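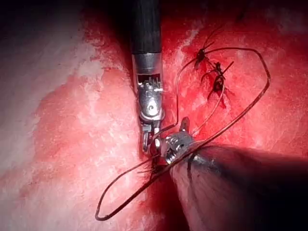

Lemetti Practice Thread in dark brown, looped over tissue and held at the instrument tips.

Lemetti Practice Thread, Dark Brown, Size 2-0

Sold by: Bernen Lab Supply
Made by: Mertens
Unit: box of 33 strands
Strand length: 75 cm
Needle: none attached
Sterile: no
Use: bench training and skills labs only

Overview

Lemetti Practice Thread is a non-sterile suture thread for practicing stitches and knots on tissue and on training pads. It comes cut to length, without a needle, so it can be used with whatever eyed needles your lab already keeps. The dark brown shade goes toward maroon under some lights. It shows up well on pale pads and on most pink tissue. On very dark red tissue the contrast is lower, and some instructors order the blue for that work.

The thread is braided and lightly coated. It has some memory when it first comes off the card and will hold a bend for a while. Pull each strand straight between two fingers before you start. If you want it softer, lay the strands out on a tray overnight.

One strand is enough for a row of interrupted stitches with instrument ties, with some left over for practice throws. Students who are learning tend to leave long tails and use more. Plan on one strand per person per exercise and keep a spare card open on the bench.

What comes in the box

33 strands, each wound on its own paper card
1 instruction sheet with knot drawings
1 peel-off lot label for your stock book

Cards are notched at both ends. Take the free end out of the notch and unwind the card; pulling the thread straight off the side will put a twist in it. The cards are plain paper and can go in with paper recycling if they are clean.

Handling with instruments

The coating stands up to normal gripping, but any braided thread will fray if a serrated jaw closes on the same spot again and again. Hold it near the end when you can, and trim off a damaged length before tying with it. This matters more in small working spaces, where the thread is passed from one instrument to the other many times for each knot.

A full 75 cm is a lot of thread to manage through a narrow opening. For that kind of session, cut the strand down before you begin. Beatriz Coelho, who runs the evening suturing course at Cerkeck, has her beginners cut each strand in half and starts them on single interrupted stitches. Her note to us after the first term was short: "Less loop to chase. Knots sat flatter. Please send the same color again."

Three throws hold for most exercises. Add a fourth if the thread has been soaked in saline. Lay each throw down square and snug it before starting the next. Trim tails to the length your instructor asks for. Very short tails on a two-throw knot will slip.
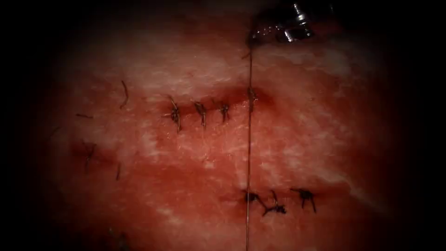 Interrupted stitches tied in dark thread, with a length of thread hanging straight across both rows.

Specifications

Size: 2-0
Construction: braided, coated
Color: dark brown
Strand length: 75 cm
Absorbable: no
Packing: paper cards in a carton
Carton closure: tuck flap, no tape
Storage: dry, out of direct sun

Also available

Lemetti Practice Thread, Blue, Size 2-0. Same thread, same box.
Lemetti Practice Thread, Dark Brown, Size 3-0. Finer, for students who have finished the basic set.
Eyed needle assortment, curved, non-sterile. Sold separately in a lidded case.
Knot board with two cords, for learning throws before moving to thread.

Ordering

Single boxes ship in a padded envelope. The multipack holds 5 boxes in one outer carton and is priced per carton, so a part carton has to be ordered as single boxes. Orders placed by noon go out the same day. Orders placed over the weekend go out Monday.

Schools and hospitals with an account can order by purchase order number. Put the name of the lab or room in the delivery line, along with the building. Cartons that arrive with only a building name tend to sit at the loading dock.

If you need every strand in a course to come from one lot, write "single lot" in the order notes. We will hold the order until we can fill it that way and will tell you if there is a wait.

Returns

Unopened boxes can be returned within 75 days. Opened boxes cannot be returned, except where the thread has a fault. For a fault, keep the card and the lot label and send us a photo of both. Mertens will ask for the lot number before it replaces anything.

Cleaning up

Thread that has been used on animal tissue should go out with the tissue, following your own lab's rules. Do not wash and reuse it. The coating comes off in hot water and the braid opens up. Thread used only on dry pads can be reused until it frays, though it picks up dust from foam and gets rough to pull.

Please note

This thread is not sterile and cannot be made sterile in an autoclave. It is not for use on patients. It is not for veterinary treatment. Keep it away from stock meant for clinical use. The carton has an orange band on two sides marked TRAINING ONLY, and the same words are printed on every card.

Questions about stock or lot numbers go to the Bernen order desk, open 8 a.m. to 4 p.m.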